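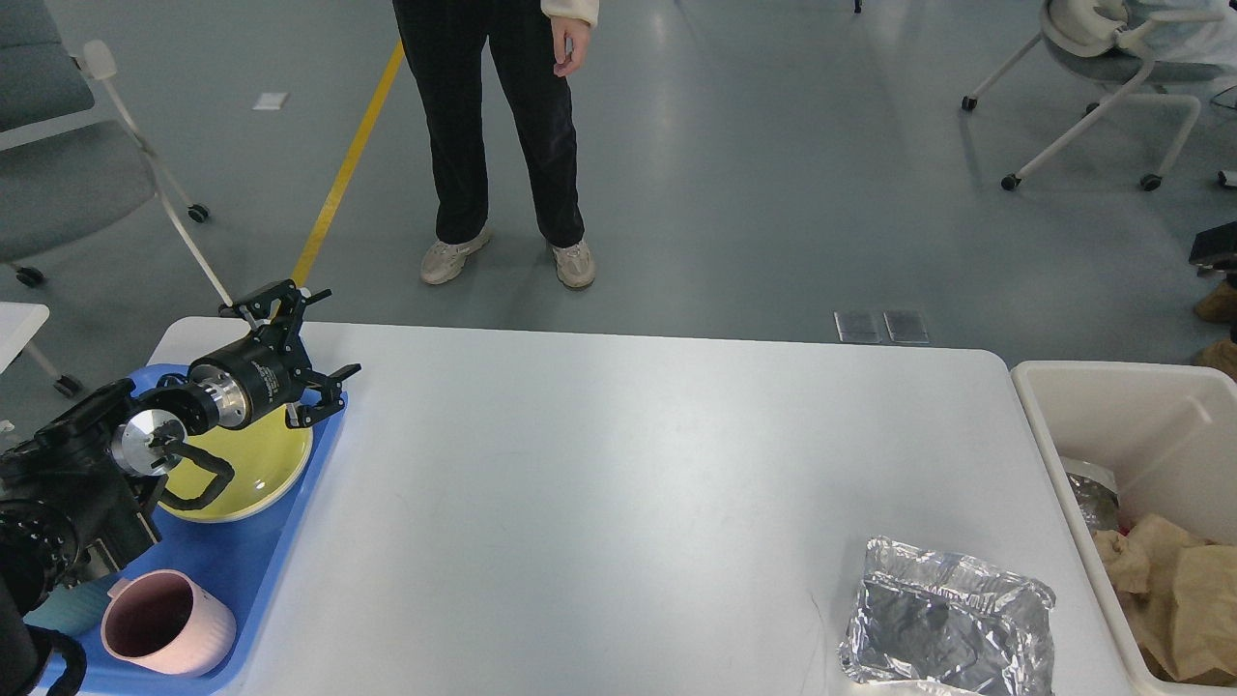

I clear tables for a living, more or less, and on Friday we at Cluslow are finally putting our own table-clearing kit on sale. It's called Pudum, and I've been pestering my family with it for 14 months. The idea is so plain I'm a little embarrassed to put out a press release about it — dishes go one way, trash goes the other, and you decide which is which before anybody sits down to eat. A blue tray at one end of the table for the yellow plate and the pink cup, a tall white bin at the other end for the foil and the brown paper, and a clear stretch of tabletop in the middle. If you've ever fished a fork out of the garbage after an office lunch, you already know why I care!

I'm Marloes Van den Broek, and I run Cluslow with a very small team above a bike shop. We started out renting plates and cups to people who were tired of paper ones (birthday parties, mostly, and one very long wedding). The plates came back fine. What drove us up the wall was what came back with them: balled-up napkins, sandwich wrappers, half a lasagna once, still in its foil.

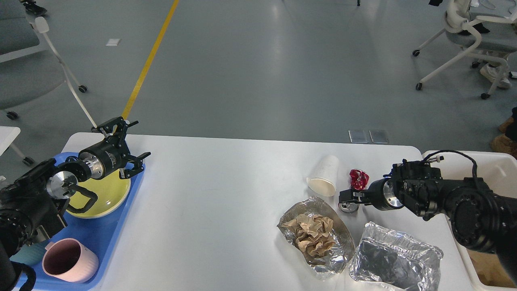
So we began sending a tray and a bin along with every order, and the crates started coming home with just dishes in them. Customers asked if they could keep the tray. Then they asked if they could keep the whole lot, and that's how a rental company ended up selling things.

Pudum comes in 2 versions. The Standard is for a single table and has one tray, one bin and a card that says what goes where. The Pintér is the bigger one, made for lunchrooms and church halls, and it can handle a meal for 50 people without anyone having to stack plates on the floor. We've had 1500 made for the first run, and almost half are already spoken for by people who rented from us before, so thank you, all of you!

Both versions go on sale Friday at nine in the morning from our shop and our website. Rentals carry on as usual, same crates, same prices. If you write about kitchens, parties or school lunches and want to try a set, drop me a line and tell me how many people you're feeding — I'll pack it myself.

Press contact: Marloes Van den Broek, Cluslow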